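Desk day at the Haugen building

I have finally done my desk, and I'm far more pleased with myself than any grown woman should be. Regular readers will remember I promised to do it in October. It is now 20/06/2018, so let's say no more.

It was Shayne Rutherford who set me off, really. She popped in to borrow a marker and I tried 9 of them before one would write! She was very kind about it, but she did leave with a pencil. So I made a pot of tea, fetched a box for the recycling and emptied both drawers on to the floor (do not do this if you have a meeting in the afternoon, as I did).

The paper was the worst of it. I had 200 sheets of headed paper with our old Vevwood address on, which have gone to the art club for the backs, and six copies of the same Zelton catalogue. Aksel Skov says he gave me one of them himself and I told him I'd read it. Sorry, Aksel — I will.

Pens got a strict test: a good scribble on an envelope, and anything faint went in the bin, however nice the colour. I've kept a few thick markers for parcels and the rest are everyday ones.

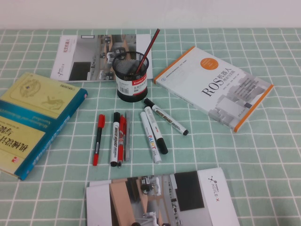

I do like a mesh pot for pens, because the fluff and pencil shavings drop about where you can see them and you can give the whole thing a rinse. Big books are harder. Mine won't stand up on the Bevex shelf without something heavy at the end, so for now they lie flat beside the brochures, and I've put a wipe-clean cloth on order for underneath.

If anyone wants ring binders, I have a bag of them by my door, mostly blue. Bring your own carrier!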